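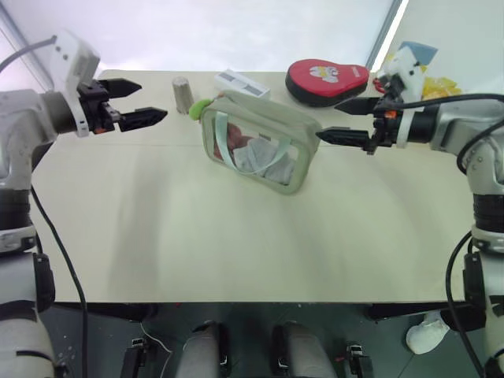 이사한 지 넉 달 만에 드디어 가계부를 다시 쓰기 시작했어요. 작년에 쓰던 앱은 카드 연동이 자꾸 풀려서 지웠고, 이번에는 그냥 종이로 갑니다. 종이 가계부는 펼쳐 놓을 자리가 있어야 하잖아요? 저렇게 밝은 베이지색 상판이 딱 제 취향인데, 우리 집 식탁은 시커먼 색이라 지우개 가루가 그렇게 잘 보여요 ㅋㅋ 아무튼 오늘은 장보기 얘기를 좀 길게 해 볼게요. 타래로 이어집니다.

일단 제 상황부터. 혼자 살고, 집에서 일하는 날이 더 많고, 밥은 거의 해 먹어요. 배달은 원래 자주 시켰는데 2월에 카드값 보고 진짜 정신이 번쩍 들었거든요. 배달비만 따로 더해 봤다가 바로 후회했어요. 그 돈이면 겨울 이불을 바꿨을 텐데!

그래서 2월부터 세운 규칙이 딱 하나예요. 장은 일주일에 두 번만 본다. 수요일에 한 번, 주말에 한 번. 그 사이에 뭐가 떨어져도 그냥 없는 대로 먹어요. 파 없으면 파 없는 라면, 계란 없으면 계란 없는 라면... 쓰고 보니 라면을 너무 많이 먹네요.

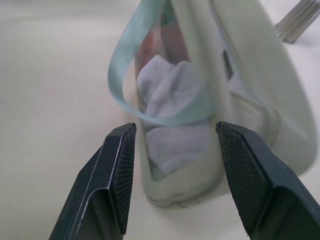 처음 2주가 제일 힘들었어요. 퇴근길에 마트 불빛만 보이면 발이 저절로 그쪽으로 가더라고요. 살 것도 없는데 들어가서 꼭 요거트랑 과자를 들고 나와요. 그래서 한동안은 아예 버스를 한 정거장 먼저 내려서 뒷길로 걸어왔어요. 운동도 되고 좋았다고 쓰고 싶지만 그 길에 붕어빵 집이 있었습니다.

붕어빵은 식비인가 간식비인가. 이것도 한참 고민했어요. 결국 가계부에 '길에서' 라는 칸을 따로 만들었어요. 붕어빵, 편의점 커피, 지하상가 호두과자 다 여기로 들어갑니다. 항목을 정확하게 나누려고 하면 제가 못 버티더라고요. 대충 나누고 꾸준히 쓰는 쪽이 저한테 맞아요.

어디서 장 보냐고 물어보신 분 계셔서 적어요. 평일에는 집 앞 Dradard에 갑니다. 작은 동네 마트인데 채소가 괜찮고, 저녁 늦게 가면 두부랑 콩나물에 할인 딱지가 붙어요. 대신 과일은 비싸요. 사과 몇 알 담았다가 계산대에서 조용히 뺀 적 있습니다.

주말에는 Nevbridge 시장까지 걸어가요. 여긴 과일이랑 생선! 특히 토마토가 진짜 맛있어요. 한 바구니씩 파는데 혼자 먹기엔 많아서 반은 그냥 먹고 반은 살짝 데쳐서 껍질 벗겨 얼려 둬요. 나중에 파스타에도 넣고 카레에도 넣고 계란이랑 볶아도 먹고요. 이 냉동 토마토가 올해 제 살림에서 제일 잘한 일 같아요.

시장 갈 때 주의할 점 하나. 배고플 때 가면 안 돼요. 입구에 꽈배기 집이 있고 중간에 떡볶이 집이 있고 나가는 길에 또 도넛 집이 있어요. 누가 이렇게 배치한 건지 모르겠는데 저는 매번 집니다. 지금은 밥 먹고 바로 출발해요. 그래도 꽈배기는 사요.

장바구니 얘기도 할래요. 저는 장바구니를 두 개 들고 가요. 하나는 무거운 거, 하나는 물러지기 쉬운 거. 예전에는 한 군데 다 넣었다가 집에 와서 보면 복숭아가 무 밑에 깔려 있었어요. 복숭아 값 생각하면 아직도 속이 쓰려요. 두 개로 나누고 나서는 어깨도 덜 아프고, 집에 와서 정리할 때도 편해요. 무거운 쪽은 그대로 현관 옆에 두고 무른 것부터 냉장고에 넣으면 되거든요.

그리고 장바구니는 꼭 빨아야 합니다 여러분. 저 이거 몇 년을 안 빨고 썼어요. 어느 날 냄새를 맡아 봤는데... 대파랑 생선이랑 세월의 냄새가 났어요. 얇은 천으로 된 건 미지근한 물에 중성세제 조금 풀어서 손으로 조물조물하면 금방 끝나요. 말릴 때는 뒤집어서 걸어 두세요. 바닥 모서리가 제일 늦게 말라요.

이제 냉장고. 장 봐 온 날 하는 일이 하나 있어요. 먼저 먹어야 하는 걸 눈높이 칸에 몰아 놓는 거예요. 반쯤 쓴 양파, 뜯은 두부, 시들기 직전의 상추 이런 애들이요. 이 칸에 있는 걸 다 먹기 전에는 새로 산 걸 안 뜯어요. 이거 하고 나서 버리는 게 확 줄었어요. 예전에는 음식물 쓰레기 버리러 갈 때마다 죄책감이 장난 아니었거든요.

다만 상추는 여전히 실패 중이에요. 키친타월로 감싸도 보고 세워서도 넣어 보고 씻어서 통에도 넣어 봤는데, 결국 제가 안 먹어서 시드는 거였어요. 보관법 문제가 아니었음. 그래서 요즘은 상추 대신 양배추를 사요. 양배추는 좀 방치해도 버텨 줘요. 든든한 친구예요.

밥은 한 번에 많이 해서 얼려요. 다들 이렇게 하시죠? 저는 밥이 뜨거울 때 바로 나눠 담고 뚜껑 덮어서 식힌 다음에 얼립니다. 식은 밥을 얼리면 데웠을 때 푸석푸석하더라고요. 잡곡은 조금만 섞어요. 한때 건강 생각한다고 콩을 잔뜩 넣었다가 일주일 내내 콩만 골라내며 먹은 사람이 접니다.

영수증은 지갑에 넣지 말고 집에 오자마자 자석으로 냉장고에 붙이세요. 저는 이게 가계부의 절반이라고 생각해요. 지갑에 넣으면 글씨가 날아가고, 주머니에 넣으면 세탁기로 갑니다. 냉장고에 붙여 놓고 토요일 아침에 한꺼번에 떼서 적어요. 커피 한 잔 내려 놓고 앉으면 금방 끝나요. 이 시간이 은근히 좋아요. 창문 열어 놓고 라디오 틀어 놓고.

가계부는 Lagman이라는 문구 브랜드에서 나온 얇은 공책이에요. 사실 가계부용도 아니고 그냥 줄 공책인데 종이가 두꺼워서 뒤에 안 비쳐요. 한 줄에 날짜, 산 곳, 금액만 써요. 예쁘게 꾸미는 분들 보면 진짜 존경스러운데 저는 스티커 한 장 붙이고 끝났습니다. 그 스티커도 비뚤게 붙었어요.

어제 그동안 쓴 걸 쭉 넘겨 보면서 줄을 세어 봤거든요. 243줄! 생각보다 많아서 놀랐어요. 학교 다닐 때 일기도 이렇게는 안 썼는데. 그중에 제일 많이 나오는 단어가 두부예요. 그다음이 계란. '길에서' 칸에는 커피가 압도적이고요. 붕어빵은 날이 풀리면서 사라졌어요. 조금 쓸쓸하네요.

돈이 얼마나 줄었냐고 하시면, 배달비는 확실히 줄었고 과일값은 확실히 늘었어요. 합치면 조금 남는 정도? 통장이 막 불어나고 그러진 않아요. 그래도 월말에 카드값 문자 열어 보는 게 전처럼 무섭지는 않아요. 전에는 실눈 뜨고 봤거든요.

실패담도 하나 써야 공평하겠죠. 봄에 대용량이 싸다고 간장을 엄청 큰 걸 샀어요. 무거워서 집까지 오는 동안 세 번 쉬었고, 싱크대 밑에도 안 들어가서 지금 베란다에 서 있어요. 작은 병에 덜어 쓰는데 덜 때마다 흘려요. 아마 내년까지 이 간장이랑 살 것 같아요. 용량은 꼭 자기 집 수납장 보고 정하세요.

아, 그리고 지난주에는 버스 타고 Nunurthorpe 쪽 직거래 장터에도 가 봤어요. 감자가 얼마나 실한지! 흙이 그대로 묻어 있어서 가방 안이 엉망이 되긴 했는데, 쪄서 소금만 찍어 먹어도 맛있었어요. 오이도 사서 오이지 담갔어요. 누름돌이 없어서 접시 위에 물병 올려 놨는데 하루 지나니까 물병이 기울어 있더라고요. 일단 맛은 들고 있는 것 같아요. 며칠 더 두고 볼게요.

오이지 성공하면 레시피 올릴게요. 실패하면 조용히 있을 테니 묻지 말아 주세요 ㅋㅋ 물 안 넣고 설탕, 식초, 소금으로만 하는 방식인데 중간에 뒤집어 줘야 한대요. 저는 벌써 한 번 까먹었습니다.

댓글에 양배추 오래 먹는 법 물어보신 분! 저는 겉잎부터 한 장씩 떼서 먹어요. 반으로 자르면 자른 면이 금방 까매져서요. 심 부분을 파내고 젖은 키친타월을 채워 두는 방법도 있다는데 아직 안 해 봤어요. 해 보신 분 계시면 후기 좀 남겨 주세요.

저는 이제 밥 먹고 시장 갑니다. 오늘 살 것은 토마토, 애호박, 국거리 멸치. 꽈배기는 목록에 없어요. 없는데 아마 공책에는 적히겠죠. 다녀와서 자두 나왔는지 알려드릴게요!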